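21 October 2020

Rain until nearly dinner, so I gave up on the garden and did the big table instead. It has been getting worse since we moved it into the back room. Everything that comes into the house lands on it and stays there.

Started with the post. Two letters from Huswood about the boiler cover, which goes up in December, and a catalogue I never asked for. Rang Huswood and was on hold for some 3 songs. The woman said the new price stands but they will send someone to look at the pressure before it renews. Wrote that on the calendar. Recycled the catalogue.

Then the drinks. I have been buying too many bottles of things and not finishing them, so I decided to go through what we have before the next order from Worska. Anything open goes in the fridge door, anything past its date goes down the sink, and the rest gets a place on the shelf by the back door where I can see it. The yellow one was on the table with a mug and the cloud booklet or board, and I left it till last. 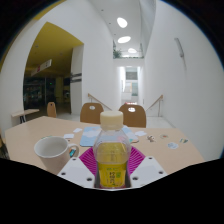

The shelf needed wiping first. There was a sticky ring at the back that took hot water and a knife. Once it was dry I put the tall things behind and the short things in front, and moved the vinegar to the cupboard with the oil. It looks better, though I doubt it will stay that way.

Mugs next. They never make it back to the kitchen, so I did a round of the house with a tray and found more upstairs, one of them on the windowsill with a dead wasp in it. Washed the lot by hand as the dishwasher was already going. Two have chips on the rim and I have put them out in the shed for paintbrushes.

Stickers are still a problem. They get left about and then they are stuck to something. I found an old envelope and have written STICKERS on it, and it lives in the drawer with the string and the batteries. The books and booklets can go in the basket by the sofa.

Gave the table a proper wipe along the edges and into the corners, where the crumbs collect. It could do with oiling. I think there is half a tin left from last time but could not find it.

Soup for dinner, and the last of the bread. Must order flour, and ask Worska if they take the empty crates back.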